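Notebook, March, just after 6

Papering is finished, and I'm more pleased with it than I thought I'd be. The Wedel sheets went up over the walls and the top as well, and the spots nearly line up at the corners. 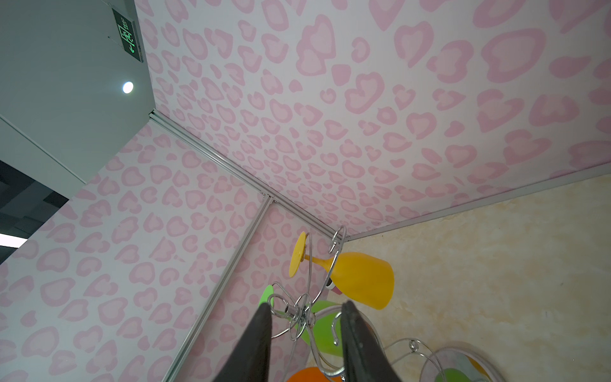 Top panel and left wall, looking up along the rail.

Moved on to the glasses from Grasen. They're plastic, and they feel lighter than the old Park set – I'd still like to weigh a few properly. 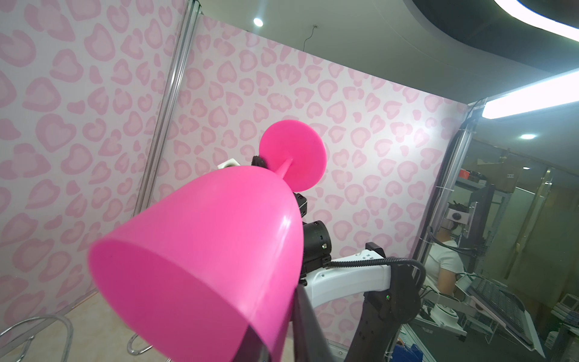

Anyway, weights go in the back of this book, page 358, so please don't start another list!

Spent a while on the rack.

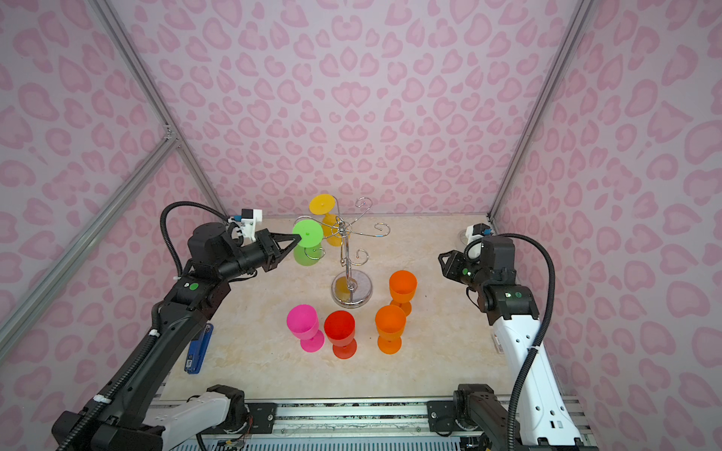

Hanging order is still open. I'd like the back hooks filled first, and the yellow one hanging at the rear leaves the front nice and clear to reach. Must ask Alteck about a spare rack.
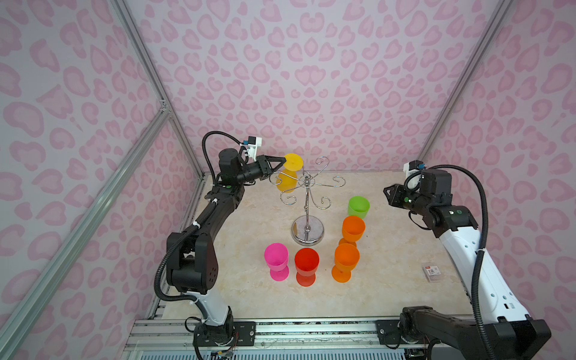 Rack in the middle, yellow at rear left.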